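Drokeno 6 – planning and perception software for two-armed benches

June 25, 2018
By Delia Nistor

If you have ever tried to get two arms to share one small table, you'll know that the arms themselves are usually the easy part. You bolt them down, you run your cables, you tie everything off neatly, and by morning tea they're waving about quite happily on their own. Then you ask them to work on the same object at the same time and you spend the next few weeks with your hand hovering over the stop button. Drokeno is the software we wrote at Zelldale after a good many of those weeks, and version 6 is the release we've been wanting to put on this page for a long while.

In short, Drokeno takes in the pictures from your bench cameras and your wrist cameras, works out what is lying on the table and which way up it is, decides which arm ought to go for it, and plans both arms together as one problem. It runs on an ordinary workstation beside the bench. You don't need a rack of machines down the hall, and you don't need to send a single picture off site (a few of our customers in repair and refurbishing were very firm on that point, and fair enough too).

The perception side is called Ene. It was largely the work of Alina Toma, who has more patience with glare than anyone I have ever met. Ene looks for flat, shiny, awkward things: phones, tablets, glass panels, coated trays. It keeps a separate estimate for each camera and only merges them when they agree, so a bad reflection at one wrist won't drag the whole table sideways. When the estimates disagree it holds the arm where it is and asks for a second look from another angle, which usually costs you very little time and saves you a chipped corner.
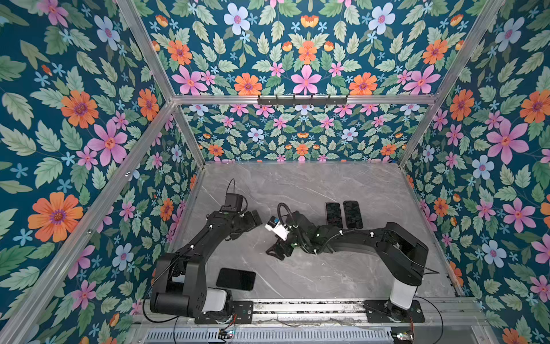
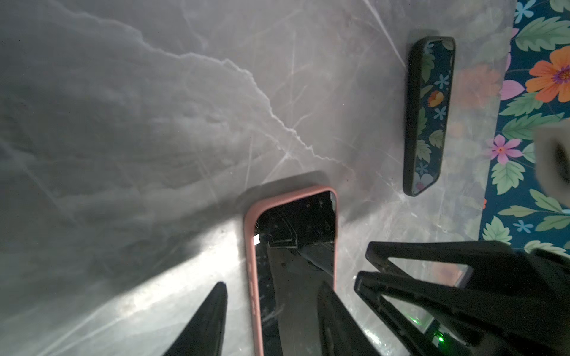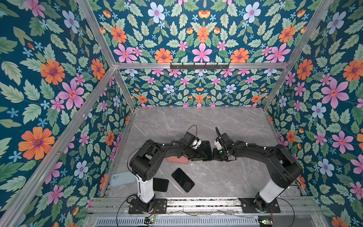 Ene's surface model has had the biggest rewrite in this release, and it's the part I would ask you to try first on your own bench. Older versions treated a dark screen as a flat black patch and hoped for the best, which was fine under soft light and rather hopeless everywhere else. The wrist view is where the trouble shows up: the screen of the phone in the pink case has the gripper's own plates and screw holes reflected in it, and a detector that takes every edge at face value will want to plan around a gripper that is apparently lying under the glass. Ene now carries a simple model of the tool it is riding on and knows what that tool's reflection should look like from a given pose, so it can set those edges aside before the planner hears about them. The same release is much better with busy backgrounds. A case printed with leaves and little blue flowers, lying beside a floral print with a very similar design, is a fair test of whether you're finding objects by their outline and height or only by their colour, and we've put a lot of work into the first of those.

The planner is the other half of the package. Vasilică Stoica rewrote it from the ground up over the winter and had it running on our own bench by April. It treats the two arms as a single body with a lot of joints, which sounds heavier than it is. Where the older planner would park one arm and let the other finish, this one lets both come in close to the same object and keeps a clearance between every pair of links the whole way. You set that clearance yourself, in millimetres. Ours is set to 13 out of the box, and I would leave it there until you have a feel for how your cables move, as a looped wrist cable takes up more room than the drawing says it does. You can enter cable loops as soft volumes now, by the way – this was the most requested item on our list, and I'm sorry it took us so long.

Handovers and shared holds come as ready-made skills. You pick an object class, choose which arm leads, and Drokeno works out the approach for the other one. If the lead arm's grip covers part of the object, the second arm plans from the last good estimate and creeps in under a speed limit. There are 62 skills in the library at present, and you can open any of them, change it and save it under your own name. They are plain text files and quite readable, so please do have a poke around.

Setting up takes most people an afternoon. You'll need at least one fixed camera that sees the whole tabletop and one camera per wrist. Calibration is a guided routine that walks both arms through 440 poses while you go and make a cuppa. It does like the bench to be still, so don't lean on the frame while it's going. If your base plates get moved, even by a little, run it again.

Licences are sold per bench, with both arms included, and cover all updates within the version. Teaching labs can ask for the Clemton licence, which is the same software with shared logins and a practice mode that runs everything in simulation first. Version 5 customers can move across at no charge, and your saved skills will come with you, though anything that used the old parking commands will need a quick edit. Virgil Bălan looks after upgrades and is happy to go through your files with you over the phone if you're not sure which ones those are.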